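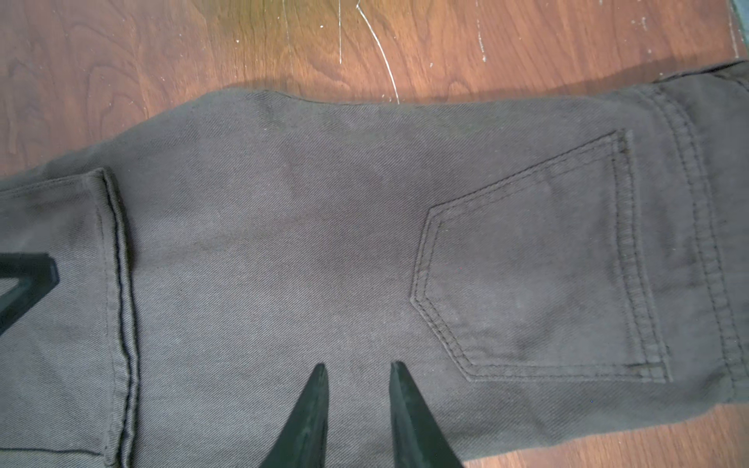 恐怖片与系列电影条目小组

Plorstead(电影)

Plorstead 是一部低成本恐怖电影,由弗洛伦西奥·塞拉诺(Florêncio Serrano)导演,维韦克·斯里瓦斯塔瓦(Vivek Srivastava)编剧,Ekstead 影业制作,Nigam 发行公司发行。影片片长100分钟。故事发生在一个叫 Plorstead 的海边村庄,讲述一名录音师为了收集老歌来到村里,后来在自己的录音带里听到一个陌生的声音。中文观众一般直接使用英文原名,也有一些影迷把它叫作《村中录音》,但这个译名没有在正式发行中使用过。

影片在影院放映的时间很短,当时的评论也比较冷淡。后来它通过家庭录像和深夜电视节目得到了一批固定的观众,并且有两部续集。本条目主要介绍第一部影片,续集的情况在后面的章节中说明。

剧情

录音师埃琳乘坐渔船到达 Plorstead。她的工作是为一家广播电台记录村里老人会唱的歌。村民对她很客气,但是每个人唱到同一首歌的最后一段时都会停下来,说自己忘记了。埃琳住在一间旧学校里,晚上整理录音。她发现在一位老人停下来以后,磁带上还有另一个人继续唱了下去,而她在现场没有听见。

埃琳把这段录音放给老人的女儿听。女儿请求她把磁带留在村里,不要带走。第二天,老人不见了,村民都说他出海了,可是他的船还在岸上。埃琳开始在没有人的地方录音,先是学校的走廊,然后是教堂后面的墓地,最后是退潮以后的沙滩。在每一段录音里,那个声音都离话筒更近一些。

影片的后半部分几乎没有对白。埃琳把所有的录音按照时间顺序剪在一起,得到了一首完整的歌。她在旧学校里播放这首歌的时候,村民从家里走出来,站在窗外,跟着一起唱。最后一个镜头是广播电台的播音室,播音员准备播放埃琳寄来的磁带。在播音员按下按钮的时候,画面变黑,只留下磁带转动的声音。片尾字幕没有配乐。

制作

剧本

斯里瓦斯塔瓦最初写的是一部广播剧,长度为39分钟,没有画面,也没有录音师这个角色。在广播剧里,听众直接听到村民的歌,由一名旁白介绍歌的来历。广播剧没有被电台采用。塞拉诺当时在 Ekstead 影业担任剪辑师,他读了剧本以后,建议增加一个从外面来的人物,让观众有一个可以跟随的视角。两个人一起修改剧本,用了两个冬天。

在修改的过程中,最大的争论是怎样处理那个声音的来源。斯里瓦斯塔瓦希望在第三幕里说明,声音属于一个很久以前被村民赶走的女人。塞拉诺认为任何说明都会使恐怖感减弱。拍摄用的剧本里保留了一场说明性的戏,由村里的教师讲述往事。这场戏拍摄完成了,但是在剪辑时被删除。有几位评论者指出,教师在成片中仍然有一个意义不明的特写镜头,这就是那场戏留下的痕迹。

拍摄

外景拍摄在小镇 Randa 进行,一共用了23天。剧组选择 Randa 的理由是那里的旧房子保存得比较好,而且旅馆在淡季的价格很低。海滩的部分必须在退潮时拍摄,每天可以工作的时间很有限,所以剧组先在室内排练好所有的走位,再到海滩上拍摄。

影片采用16毫米胶片。导演在一次访谈中说,他喜欢胶片在暗处的颗粒,观众会在颗粒里寻找不存在的东西。由于预算很少,剧组没有租用大型灯光设备,夜间的室内场景主要依靠台灯和蜡烛照明。部分镜头因此曝光不足,在较旧的录像带版本里几乎看不清楚。

参加合唱的村民多数由 Randa 的居民扮演。他们没有读过完整的剧本,只在拍摄当天得到歌词。结尾时他们站在窗外唱歌的一场戏只拍了两遍,成片使用的是第二遍。

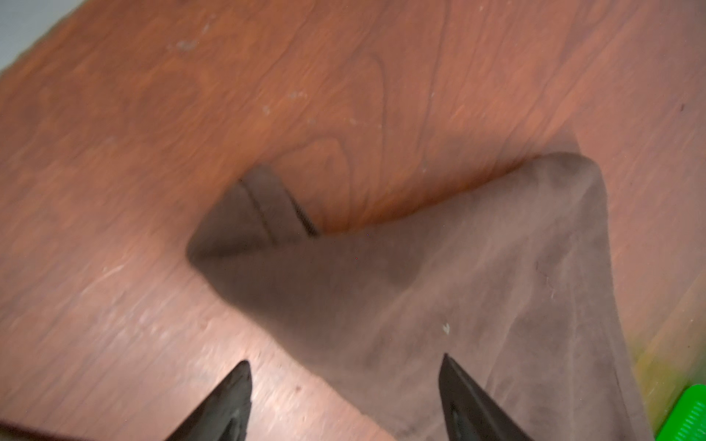 阅读时间:9 分钟

声音与音乐

声音设计是这部影片讨论得最多的方面。混音师把那个陌生的声音放在很低的音量上,在许多影院里,观众无法确定自己是否真的听到了。首次放映时,有一家影院的放映员以为拷贝有问题,把音量调高了,结果那一场观众的反应比其他场次强烈得多。导演知道这件事以后,没有修改混音,但是在以后的拷贝盒子里放了一张纸条,请放映员使用比平常稍高的音量。

片中的歌是为影片专门写的,没有使用真实的民歌。作曲时有一个要求,就是任何一段单独听起来都应该像没有结束的样子。歌的旋律停在一个不稳定的音上,只有到了最后一段才回到主音。影片把这一段推迟到结尾,音乐研究者常常用它来说明,旋律的完成也可以用来制造不安。

影片没有其他配乐。埃琳走路、吃饭和整理磁带的场景里只有环境声,例如风声、冰箱的声音和远处的海浪。第二部续集的导演曾经想为第一部补上一套管弦乐配乐,在录像再版时使用,这个计划因为塞拉诺反对而取消。

发行

Nigam 发行公司在一月安排影片上映。对恐怖片来说,一月一般被看作不利的时间,发行公司的目的是避开同类影片的竞争。宣传海报上画了一只从磁带盒里伸出来的手,而这个形象在影片中没有出现。一些观众按照海报的印象买票,以为这是一部怪物电影,看完以后感到失望。

影院上映结束以后,影片制成了录像带。录像带的封面继续使用海报的图画。租赁店常常把它放在怪物片的架子上,这使它遇到了和影院里相同的误会,但是也让许多年轻观众偶然看到了它。不久以后,有几家地方电视台在深夜播出这部影片。电视台为了加入广告,把影片剪短,删去的主要是没有对白的部分。

版本

影片目前有三个主要版本。

影院版是导演认可的版本,也是后来高清修复所依据的版本。

电视版比影院版短,并且在开头增加了一段旁白,说明村庄的名字和埃琳的工作。旁白不是由片中演员录制的。电视版的结尾也不相同,画面变黑以后没有保留磁带转动的声音,而是立刻进入字幕。部分影迷认为这个结尾更加突然,因此更喜欢电视版,不过这种意见属于少数。

工作样片只在一次电影节上放映过,其中包括被删除的教师讲述往事的场景。样片的画面质量很差,声音也没有完成混音。Ekstead 影业表示保存了这份样片,但是没有发行的计划。

高清修复版使用原始底片制作。修复人员在处理夜景时遇到了困难,原因是把暗部提亮以后,可以看到一些剧组原来没有打算让观众看到的东西,例如墙边的灯架和电线。最后修复版保留了比较暗的画面,只去除了划痕和灰尘。

评价

上映时的评论大多认为影片节奏太慢。一家报纸的影评说,观众花了整个晚上等待一个人把歌唱完。也有评论称赞主角的表演,认为她把专业人员的耐心和逐渐增加的恐惧表现得很自然。较少有评论提到声音设计,这可能和报刊影评人观看的试映场音响条件较差有关。

后来的评价有明显的提高。在以系列电影为主题的播客节目兴起以后,这部影片经常成为讨论的对象。主持人一般按照顺序评论三部影片,并且给每一部打分,第一部得到的推荐最多。有的节目在讨论时播放片中的歌,也有节目故意不播放最后一段,作为对影片的致敬。

对影片的批评主要集中在两个方面。第一,村民的形象比较单一,除了老人的女儿和教师以外,其他人物几乎没有自己的性格。第二,影片没有解释埃琳为什么在老人失踪以后还留在村里。支持者认为,她对声音的好奇已经是足够的理由,片中她反复倒带的动作说明她不能停止听下去。

主题分析

一部分研究者把影片看作关于记录行为的故事。埃琳来到村里的目的是保存即将消失的歌,可是村民不唱最后一段,正是为了让它消失。按照这种解释,恐怖的来源在于外来的人没有理解沉默也是一种传统。结尾的播音室场景把这个错误扩大到所有收听广播的人。

另外一种解释注意到剪辑的作用。塞拉诺本人做过剪辑师,片中埃琳剪接磁带的过程拍得非常详细,多于十分之一的片长用在她工作的手上。论者认为,那首完整的歌在现实中从来没有被唱过,它是剪辑的产物,所以埃琳既是发现者,也是制造者。塞拉诺没有对这两种解释表示过明确的态度。

斯里瓦斯塔瓦的看法比较简单。他说自己小时候害怕收音机在两个电台之间发出的声音,写这个剧本的时候只想着这件事。

续集

第二部影片由另一位导演拍摄,塞拉诺只担任顾问。故事发生在播音室的节目播出以后,主角是一名电话接线员,她不断接到听众打来的电话,电话里只有歌声。这部影片的预算比第一部高,使用了较多的特效,并且让那个声音的主人在结尾出现。影迷对这个形象的意见不一致,多数人认为不如不出现。

第三部影片没有进入影院,直接以录像形式发行。它回到了 Plorstead 村,但是没有在 Randa 拍摄,村庄的外观和第一部有很大差别。片中的旧学校变成了一家旅馆,影片没有说明变化的原因。斯里瓦斯塔瓦参加了这部影片的早期写作,后来要求不在字幕中使用自己的名字。

关于重新拍摄第一部的消息出现过几次。Ekstead 影业曾经确认正在和编剧讨论,可是没有公布导演和演员。版权的情况也比较复杂,人物和故事属于 Ekstead 影业,而歌曲的权利由 Nigam 发行公司持有,任何新的影片如果要使用这首歌,需要得到两家公司的同意。

影响

片中“磁带上多出一个声音”的设定后来被其他恐怖片使用,有时换成电话留言或者数码录音。Randa 的电影俱乐部每年冬天放映一次影院版,地点在当年剧组存放器材的礼堂。放映结束以后,观众可以留下来参加讨论,按照习惯,礼堂在片尾字幕结束以前不开灯。

参见

广播剧改编电影
恐怖片中的声音设计
直接以录像形式发行的影片
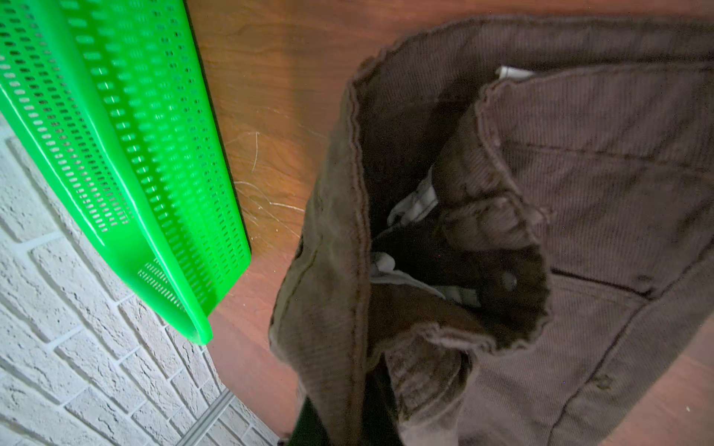
本页面最后修订于2021年1月22日

编者说明:电视版的旁白由谁录制,目前缺少可靠的来源。不同地方电视台播出的版本在长度上可能也有差别。如果读者有当时的节目单或者录像带,请在讨论页中注明电视台的名称,并写清楚开头有没有旁白、结尾是否保留磁带的声音。第三部影片的章节仍然需要补充演员表。

分类:恐怖片|系列电影|16毫米胶片电影|以录音为题材的电影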